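Sorting out the cords

Posted in October by Ishida

I have been putting off the cords for most of a year. Every room had its own small knot of them, and whenever I needed to plug something in I crawled under a table with my phone light on and hoped for a free outlet. Last month I finally set aside an evening and went at it one power strip at a time.

The first thing I did was pull everything out and put it on a table where I could see it. I would recommend this to anyone. When a strip lives on the floor you stop looking at it, and you forget what goes where. I had two chargers plugged in for a phone I traded in long ago. I also had a Kuvero desk fan that I thought was broken, and the only trouble was that its plug had worked halfway out.

Once a strip was up on the table I unplugged everything, wiped the strip down with a dry cloth, and checked the cord from end to end for nicks or soft spots. One of mine had a flattened section where a chair leg had been sitting on it. That one went in the trash. I know people wrap those with tape and keep going, but a new strip from Trudholm was 20 dollars and I did not want to think about it again.

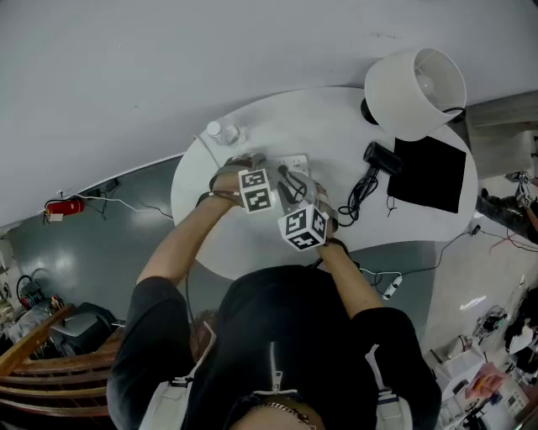 Then I plugged things back in one at a time, starting with what gets used every day. For me that means the lamp first. I like a table lamp close by in the evening, and I had been running mine from a strip all the way across the room with the cord stretched tight. Now the strip sits near it and there is slack to spare. Bulky adapters go at the end of the strip, where they cover up only one outlet. Regular plugs go in the middle.

A few things I do not put on a strip at all. The space heater goes straight into the wall, and so does the coffee maker. I also don't plug one strip into another. I used to do that behind the TV and I am not proud of it.

For the extra length I tried the Stirker cord ties, the soft kind that press closed on themselves. A pack of 59 sounded like far too many and I have used more than half. Coil the cord loosely, in loops about as wide as your hand, and put one tie around it. I used to wind cords tight around the adapter, which is how I ruined a laptop charger at the spot where the cord comes out.

I put a label on each plug too, just masking tape folded over the cord with the name written in marker. It took five minutes, and I no longer pull out the router when I mean to pull out the printer.

I still have the hall closet to do. There is a shoebox in there full of cords that don't match anything I own, and I will probably keep three of them for no good reason.

Comments

marlow_k: Masking tape dries out and falls off after a year or so. I switched to the plastic tabs from bread bags. You can write on those too.

Ishida: Good idea, I will start saving them.

pinehouse: Do you unplug the lamp when you leave the house or just switch it off?

Ishida: I just switch it off. I do unplug chargers.

tjr: My shoebox of cords is two shoeboxes. Following this for the hall closet post.

Contact | Copyright Ishida, all rights reserved | Back to top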